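Bench hands wanted — computer teardown and refit, Forham

Gralico is looking for people to help at our refurb bench. Old desktops and a few servers come in by the pallet, we open them up, sort what's worth keeping and get the rest ready for recycling. Next intake is 200 machines and we are behind allready.

Part time, 9 hours a week to start. More in July if you want it. Paid, weekly, same rate for everybody on the bench.

What you'd be doing:
Side panels off, cases on their side on the bench
Unplugging power and SATA cables without yanking them
Memory out, cards out, drives out of the cages
Writing down what came out of what (the log matters, please don't skip it)
Putting good cables in the good cable tub — not the other one

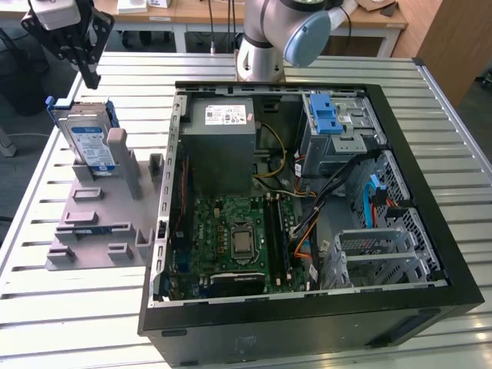
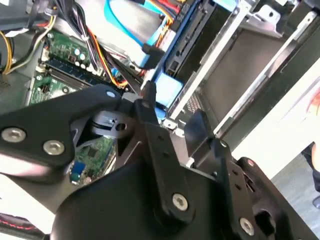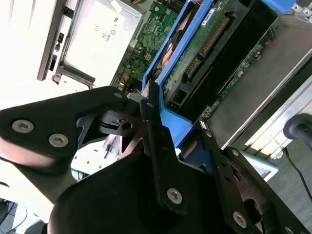 Desktop tower open on the bench (first two), server chassis (third).

No certificate needed. If you've ever swapped memory in your own computer you'll be fine. If you haven't, Taras Kostiuk runs the first two shifts with you and shows you how the blue latches work, where to put your fingers, what not to force. Steady hands, reasonable eyesight, ok with dust. Closed shoes. Some lifting, servers are a two person job.

Would suit a student, someone coming back to work, a retired tech. We have had all of those and they've all been good. Mornings or late afternoons, tell us which. Bench is up 7 stairs, no lift at the moment, sorry. Talk to us if thats a problem and we'll see what can be done with the sorting work downstairs.

To apply — short note to Britta Ostermann at the Gralico front counter, or drop in and ask for her. Half a page is plenty. Name, phone number, which hours you can do, anything you've taken apart before. Resumé optional.

Closes Apr 8, 2023. Trial shifts the week after, paid as well.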